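Projects Wiki Files Members Sign in

Clubs > Hullik Robotics Club > Datasets > plellel-tabletop

Search this project Go

# Plellel Tabletop

Welcome! Plellel is the data set our club put together over one school year, and this page is meant to tell you what you'll find in it, how we made it and where it's a bit rough. We're a student club, most of us had never collected data before, and we learned a great deal by doing it wrong first – so please read the notes near the bottom before you train anything.

All the recordings were made at home tables with a hand-held gripper, on everyday household things.

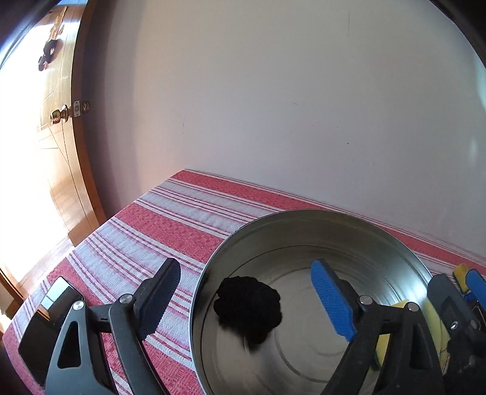
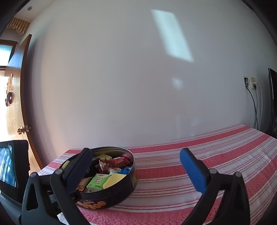
## What's in it

There are 260 recordings in the full set. After checking we kept 200 for training and put 14 aside for testing, and the rest live in a folder called `maybe`. Please don't delete `maybe`! A few of our members are quite attached to it, and some of those recordings are perfectly good apart from a slow start or a long pause in the middle while somebody made up their mind.

Each recording has its own folder with:

- `video.mp4`, the view from the gripper
- `width.csv`, how far apart the jaws were over time
- `note.txt`, a sentence or two by whoever was holding the gripper

The notes are in plain English and vary a lot. Some people wrote "picked up cloth, put down cloth" and left it at that, and others wrote a small essay (we love you both). Spelling has been left as it was.

## Getting started

Unpack the archive, keep the folder names as they are, and run:

 python check_folders.py plellel/

It prints the name of any folder with a missing file. If your list is empty you're ready to go. On older school laptops this can take a while, so go get a snack.

The training script is in the Bruver project, one level up. Bruver is our small learning code, and it expects the jaw widths in millimeters. The first batch was saved in centimeters, which caused a very confusing afternoon, and it has all been converted now.

## Things to know

- Soft items are harder than boxes and packets. Cloth changes shape every time you touch it, and our notes don't say how it was lying at the start.
- Shiny metal gave our tracking trouble. Recording 131 is the worst of them, and we kept it in the test folder on purpose.
- Daylight was not controlled. We recorded whenever people were free, mostly after lunch, and brightness can shift a good deal from one recording to the next.
- Almost everyone in the club is right-handed, and you can probably tell from the way the gripper comes in.

## Using it

Other school clubs are very welcome to use Plellel for class work, science fairs and the Ansari Cup. If you enter the Cup with it, just mention the Hullik club on your poster, and do send us a copy – we have a wall for them!

If you find a mistake, open an issue with the folder name in the title. We read them at our December meeting and again in spring, so a reply may take some time.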